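Home / Threads / Workshop / Robots / About / Log in

Posted in: Things I Am Building Instead of Sleeping

June, by Shigeru Fukuda

1/ People keep asking how the robot is going. The robot is going the way a kitchen remodel goes. There is dust, there is a budget, and I've started eating standing up.

2/ Quick recap for anyone who wandered in from the bread posts. I'm building a two-armed robot in a shared workshop over a tile store. The goal is that it picks up a cup and puts it down somewhere else. I can already do this myself. I'm aware.

3/ The arms are named Hulley and Grillov. Hulley is the left one and came together in a weekend. Grillov is the right one and has been apart more often than it's been together. If you're thinking of naming your arms, pick names you can yell across a room. Grillov is excellent for this.

4/ Money so far: 710 dollars, not counting the motors I already owned, the motors I owned and then cooked, and a bench vise that I maintain was a household purchase.

5/ My spouse has seen the bench vise and does not maintain this.

6/ The arms aren't the hard part anymore, which annoys me, as I put a lot of feelings into the arms. The hard part is that they know nothing. You have to show them. So for most of this month I've been the robot: a gripper in each hand, picking up cups, over and over, so a computer can study how I did it.

7/ You'd think I would be good at cups by now. I have forty-some years of cup experience. Take away my fingers, give me two plastic jaws per hand, and I have the table manners of a lobster.

8/ The jaws are grey plastic with black pads on the inside. Pad material went through four rounds. Bike tube: smelled. Silicone: came unglued. Something from the back of a bathroom rug: shed. Round four I'm not discussing until it has lasted two weeks.

9/ Each gripper has a white cube on it with square black-and-white patterns on the faces. That's how the software knows where my hands are. The cubes have to be printed flat and glued square. My first pair was glued by eye. According to the software, my left hand was inside the table for an entire evening.

10/ Moved everything off the bench and onto the good table, the wavy oak one up front, because the light is better by the windows. The good table is also the social table. You'll see where this is heading.
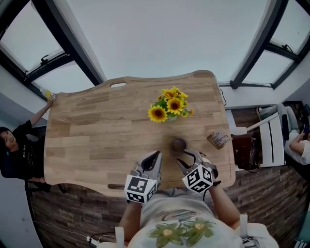
Both hands full, one small brown cup, sunflowers in the danger zone.

11/ I left the sunflowers where they were. Everything I read says to train with some clutter around, and I'd like the thing to learn early that flowers are to be left alone. Also I didn't bring them, and I wasn't going to be the guy who moved them.

12/ It's a good cup, by the way. Small, round, brown, dark inside. I started out with mugs, and a mug handle is a whole philosophy. Do you grab it? Do you avoid it? What if it's pointing away from you? Small cup, small philosophy.

13/ Dark things do give the software trouble, though. Half the time it decides the inside of the cup is a hole in the table. To be fair, this table does have holes in it. There's an oval handle cutout at one end and a slot at the other, so I can't even be smug about it.

14/ Running total is 2,000 tries at picking up a cup. I know the number because the program shows it to me in very large type when I quit for the night, like a gym membership app.

15/ Of those, a fair chunk got thrown out. Reasons, from my notes: hand blocked the cube. Other hand blocked the other cube. Sneezed. Cup fell over. Cup fell over and I caught it with my knee, which was the best grab of the session and taught the robot nothing.

16/ Someone asked about software. I'm using a free tracking library plus a pile of scripts I call Ikeck, after the noise I made when they first ran. Ikeck finds the cubes, lines them up with when the jaws open and close, and saves the whole business into a folder I'm scared to sort.

17/ Ikeck also crashes if a try runs longer than 19 seconds. I could fix this. I've chosen to get faster at cups.

18/ First real test with the actual arms was last night. Hulley went to the cup, opened up, closed nicely around it, lifted, and set it down a hand's width to the left. I made a sound I won't be spelling out. Grillov's job was to hold still and Grillov mostly did.

19/ Then I ran it again and Hulley did the same lovely motion around 15 millimeters to the side of the cup. Closed on nothing, lifted nothing, set nothing down with tremendous care. I've worked with people like this.

20/ Most likely it's the calibration. I bumped the camera mount with my head, tightened it, and then told myself it was in the same spot. It wasn't in the same spot. Redoing that tonight, along with a bracket so my head has something else to hit.

21/ Replies I'm answering in bulk. Yes, I'll share the gripper files once the left one stops cracking at the hinge. No, it can't do laundry. Yes, the table is nice, no, I don't know where to buy one. The shirt is staying.

22/ Next up is a second object. The vote in the workshop was for an egg. I have asked for a new vote.

23/ Nomura from the next bench has offered a sponge. Sponge it is. Off to glue a hinge.

Older / Newer / Back to Threads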